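Clitska Growers' Cellar to Release Hail-Vintage White in Support of Vineyard Replanting

Reading time: 3 minutes

WERNOTBRIDGE: The Clitska Growers' Cellar will release a white wine in October made from grapes picked in the days after the June hailstorm in the Clitska valley was followed by an early, much reduced harvest. All proceeds from the first bottling will go toward replanting at the member vineyards that lost vines.

The wine, called Second Row, is a dry blend of the fruit left on the upper slopes. It was pressed at the cellar's shared winery in Wernotbridge and kept in steel tanks. No oak was used. It will be sold by the bottle and in boxes of three through the cellar shop, by mail order, and at independent wine stores supplied by the distributor Pemier.

Seven of the cellar's member vineyards were hit by the storm. Damage was heaviest on the valley floor, where hail stripped leaves and split the bark of young vines planted over the last few seasons. Older vines on the slopes kept part of their crop, and growers there agreed to pool what they had.

"We had the choice of making very small lots under our own labels or putting everything into one tank," said Inger Kjærgaard, head winemaker at the cellar. "One tank made more sense. The fruit was ripe, the skins were thick, and the acidity was higher than we normally see. It is a leaner wine than our regular white, and I think it will be better with another year in the bottle."

Pemier will store and deliver the wine free of charge for the first three months of sale. The company has carried the cellar's wines for nine years and will also waive its usual margin on Second Row. Stores that stock it have been asked to keep to the price on the cellar's list.

"Our trade customers started calling the week after the storm to ask what they could order," said Hooman Daneshvar, sales director at Pemier. "At that point there was nothing to sell them beyond the previous vintage. Most of them have now put their names down for Second Row, and several have asked for more than we can give."

Money raised will be paid into a replanting account held by the cellar. Growers can draw on it for rootstock, posts, wire and the labor of clearing damaged rows. It can't be used for buildings or vehicles, which are covered by the growers' own insurance. Payments will be made according to the number of vines lost, as recorded in the survey the cellar carried out over the summer.

Replanting is due to begin in spring if nursery stock is available. Grafted vines of the local white varieties usually have to be ordered well ahead, and the Taheri nursery, which supplies most of the valley, has set aside part of its stock for the affected growers. New vines will need several seasons before they carry a full crop, so the cellar expects smaller volumes of its valley-floor wines for some time. The sparkling wine will not be made this year. The regular red is unaffected.

Laine Dambrauskienė, whose vineyard lies next to the river, lost nearly all of her youngest planting. She plans to leave one block empty for a season and sow it with a cover crop before putting vines back.

"The soil was packed hard by the water that came down with the hail," she said. "I would like to give it time. The rest I will plant as soon as the vines arrive."

The label for Second Row lists the names of the vineyards that supplied the grapes. The bottle is closed with a screw cap and uses the same lightweight glass as the rest of the range.

A tasting for trade buyers and press will be held at the cellar in Wernotbridge on Thursday at 3 p.m. Places should be booked in advance through the cellar office. Tank samples of the regular white will be poured alongside Second Row for comparison. Members of the public can taste the wine in the shop from the day of release, during normal opening hours.

Mail orders are limited to one box per household until the trade orders have been filled.

Related items
Clitska cellar shop moves to winter hours
Pemier adds growers' sparkling wines to fall list
Pruning days for new growers at Wernotbridge
Taheri nursery opens spring vine orders

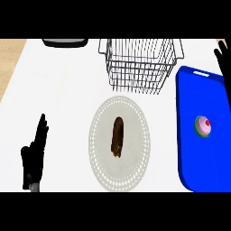
Comments

Bushra Lodhi: Will the one-box limit apply if we pick up from the shop instead of ordering by mail? We would be driving over anyway and my sister wants a box too.

Aqeel Lodhi: I'd be glad to see the regular white and this one sold as a pair. Sorry to hear there's no sparkling this year.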